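Visit to Flinach, Thursday session

The site visit in February began at the goods entrance and took nearly 3 hours, including the walk across the yard to the Crabtree building. Pilar Gallardo led the group. Safety shoes were issued at the door and returned at the end.

Most of the morning went on small-parts handling. Flinach uses open-topped metal bins with sloping walls, supplied by Werex, and keeps them in service until the floor plate or a wall has to be replaced. Surface wear is not a reason for withdrawal. A bin is rejected only if a wall is bent far enough to stop it sitting square in its rack, or if the rim has a burr that could catch a glove.

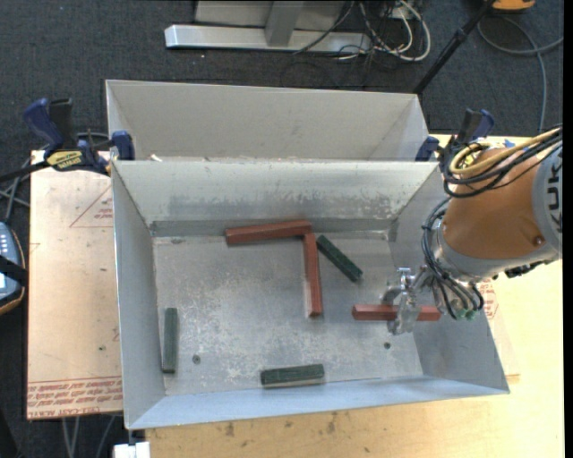 Metal bin with red-brown and green bars, Flinach.

The bars are rectangular and come in two lengths, with the green ones shorter than the reddish-brown. Colour is therefore a second check on length, useful when a bar rests against a wall and its full extent is hard to judge. The bin floor is bare metal and well scratched – Gallardo said painted floors had been tried and the paint came off within 8 weeks.

After the break we saw the Dulter racking. Each bay has 2 levels, the lower one at knee height, and the labels are on the uprights. Two of us asked about load limits and were referred to the plate at the end of the aisle. The plate gives a figure per level but none for the whole bay.

Parking is behind the Crabtree building. The canteen closes at two.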